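Home | Guides | Networking | Downloads | Contact

How to move a patch cable to a new switch port
By Ibrahim Okafor
29 May 2022

Moving one cable takes a minute. Finding out later that you moved the wrong one takes most of an afternoon, so do the paperwork first. Write down the old port, the new port and whatever is at the far end. Check that the new port is enabled and on the right VLAN.

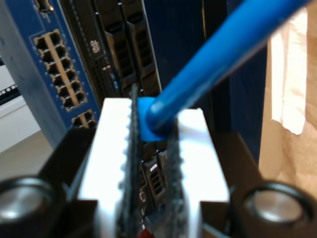 Cable color tells you very little once a rack has filled up. A blue cable going to a blue switch is easy to lose track of, so put a label on each end before you unplug anything. Hold the plug by the molded boot and keep the pull off the cable itself. With ports packed six to a column, press the latch all the way down and draw the plug straight out.

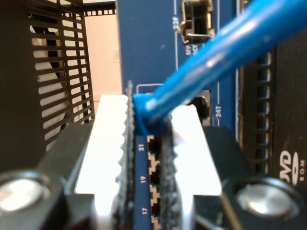
ONDEN, August - Notes from the Werska rack, where this guide was first used.

Read the printed number before you push. On this panel the numbers are set sideways and the ones beside the strip of ports go 21, 19, 17, so the next port down is two lower - an easy slip if you are counting by eye. Line the plug up square with the opening and push until the latch clicks. Give the boot a light tug, check the link light, then update your port list.

Contact | Copyright Tronum | Back to top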